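Zedden Automation Lab
Pre-Visit Safety Checklist, Open Day, March 2019
Area: Pipetting demo, Bench 2
Checked by: Leonie Ashby

Mark each item OK, FIX or N/A. Write a comment for anything that is not a plain OK. Hand the sheet to the front desk before the doors open.

1. Access and floor

1.1 Visitor line taped on the floor, 40 inches from the bench. OK
1.2 Walkway clear of loose cables. FIX
Comment: Coiled gray cables on the floor on the right side of the bench. Move them behind the line or cover them before the first group.
1.3 Exit door opens fully. OK
1.4 Group size limit posted at the entrance. OK
Comment: The Molport group is larger than the limit. Split it in two at the desk.

2. Arm and gripper

2.1 Emergency stop pressed and reset, arm stays off until restart. OK
2.2 Speed set to the demo limit. OK
Comment: Limit is 700 on the Endier controller screen. It was still on the production setting when I came in.
2.3 Gripper fingers tight, no play by hand. OK
2.4 Cables along the arm side tied back from the path of travel. OK
Comment: Watched one full cycle. Nothing caught. Check again at lunch.
2.5 Only trained staff inside the line while the arm has power. OK

3. Work surface and tip boxes

3.1 Wood top does not shift when pushed. OK
Comment: Surface is worn but sound. Glare is bad in places, so stand visitors on the window side.
3.2 Clear panel at the edge of the top is secure. OK
3.3 Lids on both tip boxes fully open before the cycle starts. OK
Comment: Both open to the right. The gripper takes the first box by its green top. The second sits at an angle near the middle and has twelve tips in it, which is enough for the short demo.
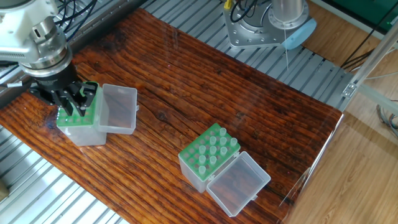 3.4 Rod or needle under the device mount. FIX
Comment: It hangs at a height where someone could reach under it. Fit the cap whenever the demo is paused. Navickas has the spare caps.
3.5 No liquids on the bench. Demo runs with dry tips only. OK

4. Paperwork

4.1 Visitor waivers printed. OK
4.2 Incident form at the desk. OK
4.3 Cycle counter read before start. OK
Comment: 2,899. Read it again at close and write the number on the back.
4.4 Arm service current. OK
Comment: Next one due in July.

Open items: 1.2 and 3.4. Both must be closed and initialed before visitors come in.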